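Search products, parts, manuals Go

Stindemer TB-2 two-arm bench cell: setup, care and spares

Sold and serviced by Vudley. Page updated 6 November 2018

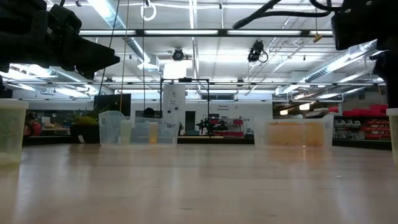
Two arms, one table, one controller per arm. Comes part built, you bolt down and level. Allow a morning. Longer if the floor is bad.

Setting up

Level the table first, then the arms. Don't do it the other way round, Temitope Ezeani in our workshop has had to redo three of those this year. Feet lock with the thin spanner in the kit.

Arm bases go on with 6 bolts each. Finger tight all round, then cross pattern. Mark the heads with paint pen.

Power up left arm, home it, park it. Then the right. Never home both together, the wrists can meet in the middle and the guard in software isn't on untill both are homed.

Cable: leave a loose loop at the shoulder, enough for a full turn of the base. Too tight and it pulls at the plug, too long and it catches the gripper. Velcro only, no zip ties.

Teach bin positions last. If you move a bin, teach it again, don't nudge the numbers.

Looking after it

Every shift: wipe gripper pads, dry cloth. Wipe table. Mild soap if greasy, no solvent, it clouds the top.
Every week: check paint marks on base bolts. Run the slow wave program and listen. Clicking at the wrist = stop and ring us.
Every 3,000 hours: wrist belts and pads, both arms, even if only one feels slack. The counter throws up its warning at 2,993 so you get a bit of notice. Order then please, belts were out of stock for most of October.

Common faults

Arm stops short of the bin. Nearly always a slipped base. Check marks, tighten, home, re-teach.
Gripper closes but drops parts. Pads. Swap as a pair.
Drifts after lunch. Let it warm up, ten minutes of slow wave before real work.
E2 on the panel. Plug at the shoulder not fully home. Power off, push till it clicks, power on. If it comes back the cable needs changing, Inês Brandão can talk you through it by phone.

Spares

Wrist belt, sold in 2s
Gripper pads, pair
Shoulder cable, short or long (say which arm)
Base bolt set of 6
Niskanen grease, small tube. Use this one only, wrist joint only, a pea sized blob

Prices on request. Have the serial number ready, it's on the plate under the base, not teh one on the controller.

Returns to the Vudley workshop, attention Florêncio Leitão. Park the arm folded before you pack it, and take the gripper off.

Related items
Histoston bench guard, clear
Stindemer TB-1 single arm cell
Table feet, levelling, set
Controller fan filter
Paint pen, yellow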